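4.2 Pesagem do cão na balança Sosum 80

A balança suporta até 80 kg, com resolução de 200 g. Pese o animal antes da refeição.

1. Coloque a plataforma sobre piso rígido e nivelado. Não utilize sobre tapetes.

2. Prima TARA e aguarde a indicação 0,0.

3. Para cachorros e raças pequenas, pouse um cesto com uma peça de roupa na plataforma e prima TARA novamente.
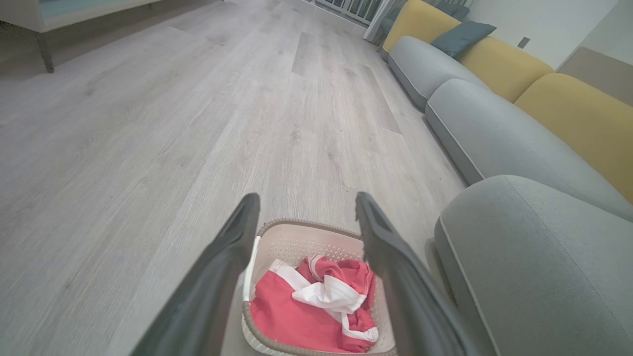
4. Coloque o cão e aguarde o sinal sonoro. O valor fica retido no visor durante 41 segundos.

5. Prima MEM para guardar a leitura no perfil do animal.

Nota: a memória guarda 1.517 leituras. Quando está cheia, a leitura mais antiga é substituída.

Atenção: não deixe o cão sem vigilância sobre a plataforma. Se o visor indicar E3, retire a carga e repita a partir do passo 2.

Para calibração, consulte a secção 6.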